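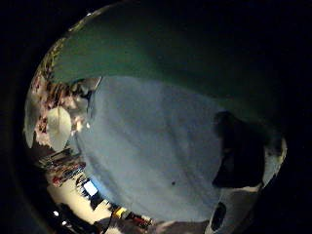 Wrist view with the blue cloth up close, March check.

Handheld gripper: check before every folding session
Build: Loteo, second version, shared bench at the Mahrous workshop

I run through this with a coffee in one hand, so it's short. OK means I looked and moved on, anything else gets a comment.

1. Lens clean and seated. OK. Wiped it with the soft brush. The black ring goes all the way round the view and I've given up trying to shrink it, the Jeltaren lens is just like that.

2. Small dark spot in view. LOOK AGAIN. There's one on the blue cloth, low and a bit right of center. Could be lint, could be a mark or a tiny hole. If it stays put when the cloth moves, it's on the glass, so clean the lens again and redo item 1!

3. Fingers close evenly. OK. Both pads meet at the tip. I swapped the left one after it started peeling (cheap glue, my fault).

4. Trigger spring. OK, but stiff. My hand is sore after 70 folds, so I'd like to try the softer spring from the Fleser kit before the next long run.

5. Screws on the camera bracket. TIGHTENED. 2 had backed out a little. Thread locker next time, I keep writing that and I keep forgetting to buy it.

6. Cable strain relief. OK. Zip tie is fine, tail trimmed so it doesn't snag fabric.

7. Pinch points and sharp edges. FIXED. Sanded the corner of the printed guard, it was catching on towels and on me.

8. Battery pack. OK. Not warm after charging, no swelling, lid clicks shut.

9. Storage. Clips saved so far: 1,206. Plenty of room on the card still, though I should really copy them over tonight.

Not checked: the emergency stop on the big arm. That has its own sheet on the door.

Back to top | Loteo build notes | Contact: use the form on the workshop page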